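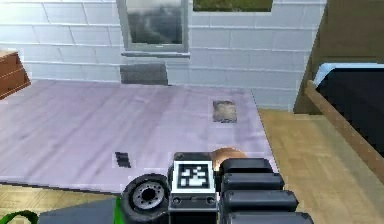 How to remove old smell from inside of drawers?

Posted by Sproģis, September 16, 2025

Good evening to all. In January I moved to a furnished apartment in Plestasholm, and in the bedroom I have a chest of drawers which belongs to the landlord. From the outside it is in good condition and I like it. But inside the drawers there is a smell, a little like a cellar and a little like old soap. After 2 days in the drawer, my sweaters have the same smell, and my colleagues are too polite to mention it.

I already tried a bowl of baking soda in each drawer for one week. It was better, and then the smell came back. I also washed the bottoms with dish soap. I am not allowed to paint the outside or throw the piece away, but the landlord agrees that I can treat the inside as I want. What would you do, and in which order? I prefer not to use perfume, it gives me a headache.

Plitent

I had the same problem with furniture from my aunt, so I will write what I did.

First take all the drawers completely out. Many people clean only the drawers, but the smell can also sit in the body of the chest, on the back panel and on the rails. Look with a flashlight for dark spots. If the back panel touches an outside wall, pull the chest forward by a hand's width and leave it there, because air must go behind it.

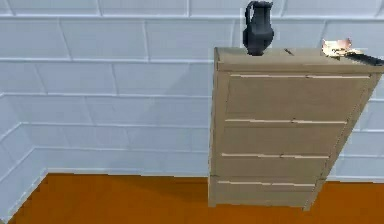 A chest of drawers standing at a wall

Then mix white vinegar and water, half and half, and wipe everything with a cloth that is well squeezed. Do not pour it. Raw wood drinks water and the bottoms can bend. Let all parts dry separately for 4 days with a window open. I know this is long, and your clothes will live on the chair during this time, but when I did it in one afternoon I had to repeat everything.

If there is still a smell after drying, sand the inside lightly with fine paper and put on clear shellac. This is what finally helped in my case — two thin coats, and it closes the smell in. Only the inside surfaces, and not the rails, otherwise the drawers will stick. Please wait until the shellac has no smell of its own before you put back the clothes.

And one question to you: how humid is the room? Mine was at 87 percent in winter. I keep it near 50 now, and the smell has not returned.

mara_k_home

Just put lavender bags, works for me always. Or dryer sheets.

Trunuvow

The first answer is good, I would follow it. The lavender is also perfume, so maybe it is not for the person who asked.

I add only a small thing. Check if somebody glued paper on the bottom of the drawers. In my chest there was old lining paper under a newer one, and the glue had the smell, the wood had nothing. I made it damp with warm water and took it off with a plastic scraper for the kitchen. After this the vinegar was enough, and I did not need any shellac.

Sproģis

Thank you, there is paper in the lowest drawer! I thought it was the bottom itself. I will begin with this one and buy a meter for the humidity.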